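The Case Against the Landing Zone

By Fouad Khasawneh

The theory goes like this. You come home, and in the first minute or so everything you are carrying has to go somewhere. Keys, mail, a receipt, the sunglasses you didn't need. If the house has a place for each of them, the house stays tidy. If it doesn't, they end up on the nearest flat surface and stay until June.

Organizers call that place the landing zone, and there is now a good deal of money in it. Hevine sells an entryway plan, delivered as a booklet and a sheet of stickers. Dilladura will send a consultant to your door for two hours to watch you walk in. Nadholm has a course with 18 lessons, the first of which is on keys.

I have been through all three, and I am less convinced than when I started.

Take the key rack, the one item everyone agrees on. A few hooks on the wall, a bunch of keys on the leftmost one. It costs little and asks for almost nothing, and I will admit that it works in most of the homes I have been in. What I doubt is the claim built on top of it: that a person who hangs up the keys will go on to sort the mail.
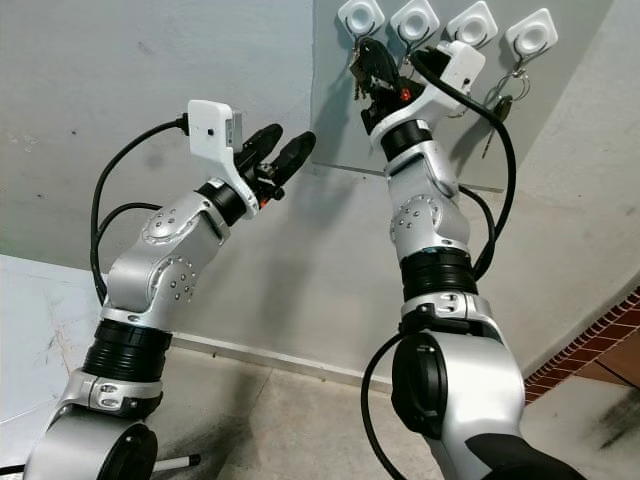

The Nadholm course calls this "carryover," and leans on it heavily. One good habit at the door is supposed to travel down the hall and into the living room. I asked for the evidence and was sent a page of testimonials. One woman had hung up her keys for 40 days and then cleaned out her garage. Good for her. She might have cleaned it out anyway.

My own keys have been on a hook for years. My mail is on a chair.

What the systems rarely touch is the furniture people really drop things on, and in most living rooms that means a low table within reach of the sofa. Dilladura's consultant, a pleasant man with a clipboard, wanted mine gone. "A table is an invitation," he told me. He suggested a narrow console with a drawer, and it so happened that Dilladura could supply one for $600.

I said I would think about it. I thought about it on the sofa, with my coffee on the table.

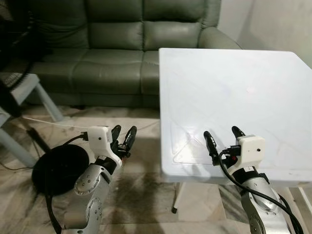

4 min read

There is a kind of table that survives every one of these purges, and it is the plain white square one. It goes with a leather sofa as well as it goes with a bed. The top picks up faint gray scuffs, and people stop seeing them fairly soon. When somebody moves, it moves too, and if it doesn't suit the new living room it gets a second life under a printer.

Hevine's booklet has a page on scuffs, which it files under "visual noise." You are told to wipe every surface each evening at 9 p.m. and to replace anything that will not come clean. I find this part hard to take. A gray smudge on a white table isn't clutter. It doesn't hide the phone bill. Calling it a problem mostly makes room for a product.

The Gebreyes method is the one I went in expecting to dislike most, and it is the one I argue with least. It has no stickers. It tells you to pick a room, take out what you don't use there, and leave the rest alone for a month. There is a long chapter about floors that I would have cut by half - but the point under it is sound. If you can cross the room without stepping over anything, you are most of the way to a room that feels looked after.

I tried it in the smallest room I have, where a lamp and two boxes had been sitting for longer than I want to say. The boxes went to the curb and the lamp went to my sister. The table stayed.
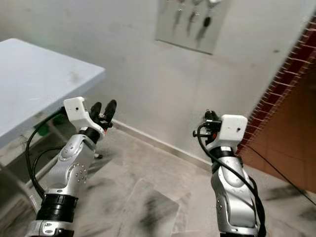
A white wall and a speckled floor will forgive a lot, of course, and I suspect plain rooms make every method look good. Stone with some pattern in it hides crumbs for days. Pale carpet would tell you a different story by lunchtime, and I notice that the before-and-after pages in these books are light on pale carpet.

So where does that leave the landing zone? Buy the hooks if you lose your keys. Put them at the height where your hand already goes, and skip the sheet of stickers. I would hold off on the console. Nadholm wrote last week to offer me the advanced course at a discount, with a whole new unit on umbrellas, and I have left the letter on the chair with the others.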